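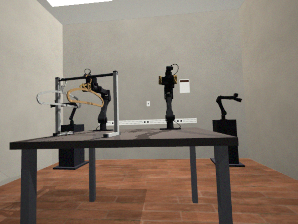
Two arms, one rack, two hangers. Sim bench.

Hanger test: picking a gripper before you buy
2 min read

Search tips... Go

Laundry jobs look easy for a robot arm. Hangers are thin, they swing, they twist. Run it in sim first - cheaper than bent fingers.

Compared two finger sets, Covesix wedge and Tillman flat. Same Danodow controller for both, 27 tries each per hanger. Change one thing at a time or you wont know what fixed it.

- Slow down for the last bit before the rail. Biggest gain of anything I tried.
- Set grip force low, creep up. 
- Save your start pose. Retyping it is how mistakes get in.

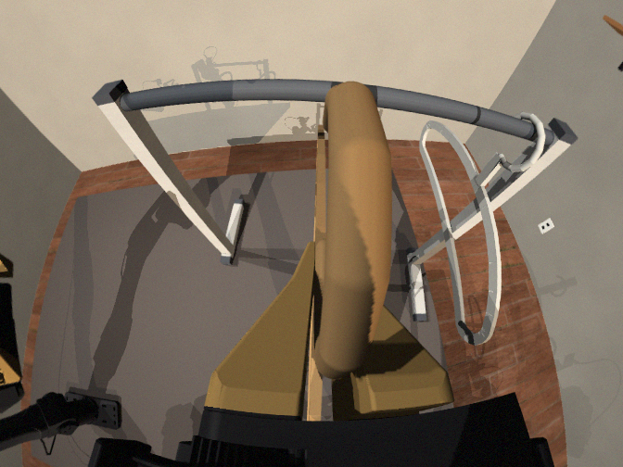
Camera placement matters more than I figured. Tried it high on the wall, tried it out to the side, ended up liking a view from right behind the fingers. With the tan hanger nearly edge-on over the rail like this, you can judge the gap on both sides of it, and the white one over by the right cap stays in view too. Side view gave me none of that. Check your shadows as well, they fooled my edge finder more then once.

Log everything. I had 144 clean runs before I trusted the numbers, 159 by the time I quit for the night.

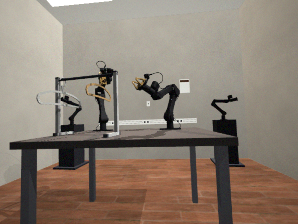

Low view, one arm at the rack, the other reaching in from the right.

Next up: Tillman set with softer pads.

Contact | © Gukidum Shop Tips | Back to top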